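Search notebook
Go

Dye bench, July
Posted 4:40 pm by Hanyu Deng

Back to the indigo problem. The vat we call Hajdu (after the supplier whose label is still glued to the lid) has been sulking since the long weekend. It reads fine on pH, smells right, has the coppery skin on top, and still gives a blue you could mistake for a laundry accident. Fed it fructose and a spoon of lime, stirred without splashing, left it alone. Leaving it alone is the part I'm bad at.

Swatches from this morning, all the same cotton twill, scoured the same way:

A – one dip, 3 minutes. Pale, streaky at the fold.
B – two dips. Better. Streak still there, so it's my folding.
C – two dips over a weak weld bath. Green, finally, though closer to pond than I'd like.
D – same as C but I forgot the alum. Washed out to beige in the first rinse. Keeping it as a warning to myself.

The Gistamer shade card has a teal that I have been chasing for most of the summer. Their version is synthetic and takes one bath. Mine takes weld, indigo, a mordant I now remember to add, and a certain amount of muttering. C is the nearest so far. It needs more blue on top and I don't trust the vat to give it evenly yet.

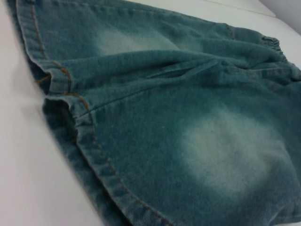 Denim shorts, greenish teal, orange-tan topstitching at the hem.

Stitching is its own headache if we ever overdye finished garments. Polyester thread ignores indigo completely and stays whatever color it was born. Cotton thread takes it and goes darker than the cloth half the time. Whoever cuts the next batch of samples, please write down which thread you used. "The tan one" is not a thread.

Crocking test on C: 54 rubs dry, faint mark on the white cloth. Wet, an embarrassing mark. Tarketeck wants light marks on both before they'll look at yardage, and they're talking 3000 yards, so we can all relax for a while. Trying a longer oxidation between dips and a proper hot soap at the end instead of my usual lukewarm gesture.

Also, the Lusus hot plate overshoots by a lot if you set it and walk away. I set it and walked away. The weld bath boiled and went brown. Start a fresh one, keep it under a simmer, and stay in the room.

To do: strain the vat sediment, reorder lime, find the good thermometer (it was in the drawer, it is no longer in the drawer).

Recent entries
Weld, second harvest, mostly stems
Hajdu vat: is it dead
Scouring twill without flooding the sink
Thread shrinkage, part 2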